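Clip log

A clip log, also called a shot list record or dope sheet, is a written record of the separate shots held in a body of video footage. In the stock footage trade it is the working document from which titles, keywords and durations are taken before clips are offered for license. Each line of a log covers one clip and gives its start point, its length, its frame rate and a short account of what takes place in it.

Contents
1 Background
2 Structure of an entry
3 Title and keyword practice
4 Duplicates and near duplicates
5 Storage and exchange
6 See also

Background

Logs of this kind began as paper sheets kept beside the camera. The operator or an assistant wrote down the roll, the take and any fault that would matter in editing. When libraries started to sell single shots, the sheets were kept with the film cans and served as the only index to them. Searching meant reading.

The Stancombe library moved its sheets to a card index in which every shot had its own card, filed by subject and again by place. The index reached 1392 cards before it was closed. Entries from the cards were later typed into a database with their wording unchanged, and for this reason older Stancombe titles are shorter and use fewer plain keywords than those written for online search.

Structure of an entry

A log entry has a fixed part and a free part. The fixed part is read from the file and should not be typed by hand. It holds the clip number, the timecode of the first frame, the duration, the frame size, the frame rate and the color space. The free part is written by the logger and holds the title, the description, the keywords, the release status and any notes on use.

Duration is given in minutes and seconds. Clips shorter than five seconds are often rejected by sellers, and most clips longer than one minute are split. Where a clip is split, each part receives its own entry and a reference to the parent clip.

Release status states whether signed permission exists for each person who can be recognized and for each private property shown. A clip without releases may still be sold for news use if it is marked as editorial. The mark must appear in the log before the clip is uploaded, as some sellers do not allow it to be changed later.
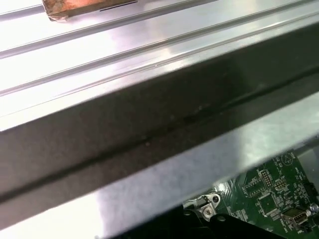 Ribbed metal profile with long parallel channels.

Title and keyword practice

The title states the subject, the action and the setting, in that order. Camera movement is placed at the end. Most sellers limit the title to a fixed number of characters and cut off anything beyond it, so a long title may lose its final words in search results.

Keywords are listed singly or as short phrases. The Kivi word list, used by a number of small agencies, contains 308 subject terms arranged under 61 headings. A logger working from the list chooses at least one term from a heading and may then add free terms. Terms for mood and general ideas, such as "success" or "loneliness," are allowed but are kept apart from terms for things that can be seen.

Repeating a keyword in singular and plural form has no effect in search systems that reduce words to a common root. In older systems both forms are needed. Spelling follows the market in which the clip is sold.

Duplicates and near duplicates

One shoot commonly yields several takes of the same action. Under the Skokby rule, no more than 2 takes from the same camera position are logged for sale. The others are marked as held and remain in the archive. Takes that differ only in exposure count as the same take.

Near duplicates often share a title. The clip number and duration then become the only means of telling them apart on a results page.

Storage and exchange

Logs are usually stored as plain tables with one row per clip. The Culisden format adds a header row that names the time base, which prevents errors when a log made at one frame rate is read by software set to another. Text should be saved in Unicode. Commas inside a title must be placed within quotation marks or the row will be read with too many columns.

A log may also be written into the clip file itself. Embedded text can be lost when the file is converted, and a separate copy is normally kept.

See also
Edit decision list
Model release
Timecode
Controlled vocabulary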